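Student project report: How long does bed linen take to dry indoors?

Clirkdale Hall, second-year Home and Environment module

Background

Most students at Clirkdale have no outdoor line and the two tumble dryers in the basement cost money to run, so sheets get dried in bedrooms. I wanted to find out how long this takes in winter and whether opening a window makes a difference. The work was done in December, in a ground-floor room in the Gastard block, and written up in the summer term.

Method

I used one cotton single sheet for every test. Dry, it weighed 566 grams on the kitchen scales. It was washed at 30 degrees, spun on the normal setting and weighed again before being hung over a clothes airer. After that I weighed it every hour until the reading was within five grams of the dry weight. The radiator was off and the door was kept shut.

There were three set-ups: window closed, window open on the first catch, and window closed with a small desk fan on its lowest speed. Each was repeated four times. I had planned five, but the washing machine was out of use for most of the last week.

Results

After the spin the sheet held 285 grams of water on average. With the window closed it took 21 hours to dry. With the window open it took 16 hours, although one of those four tests was much slower than the others, on a day of heavy fog. The fan brought the time down to nine hours.

The thick hem at the top was always the last part to dry. Turning the sheet over halfway through might have helped, but I did not test this.

Discussion

The fan made more difference than the window, which I did not expect. Moving air seems to matter more than fresh air, at least in a small room. The open window also made the room cold — too cold to sit and work in — so few people would put up with it for that long.

The scales only read to the nearest gram and the airer was moved twice by accident. I had no way to measure how damp the air was, and that is the main weakness of the project. A cheap humidity meter would be the first thing to buy if it were done again. I would also like to try a heavier sheet and a polyester one, as all the results here are for cotton.

For anyone drying bedding in a room like mine, a fan on low and plenty of space between the folds is what I would suggest. Start in the morning and the sheet can go back on the bed the same night.

Handed in 30th May 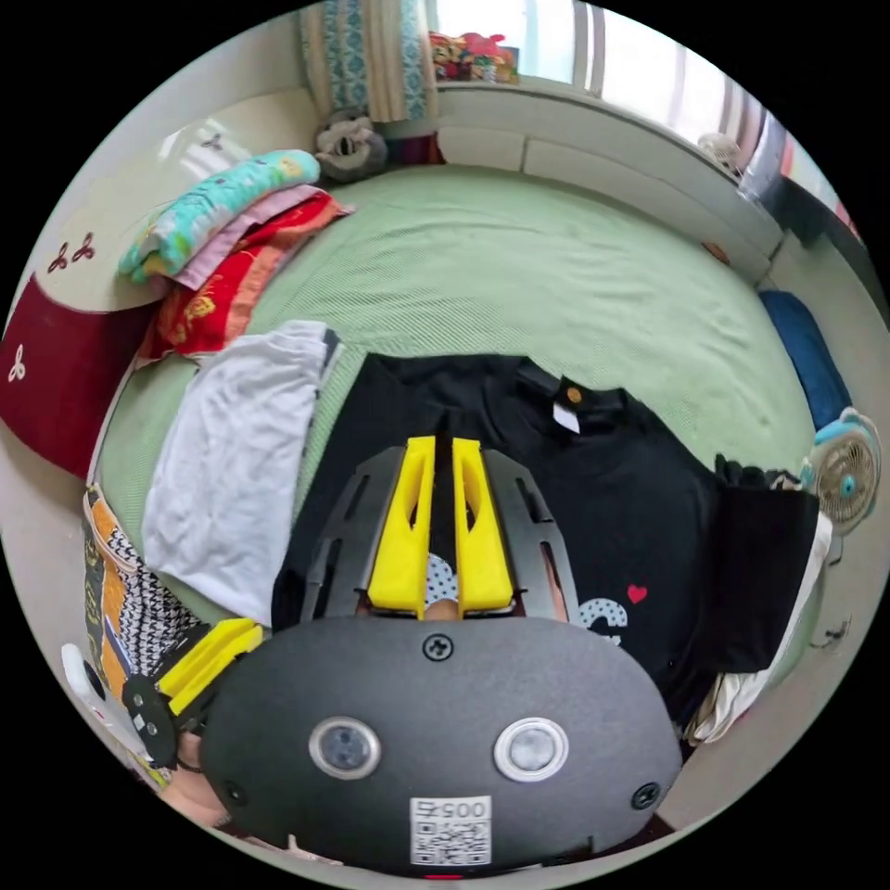

Reading time: 2 minutes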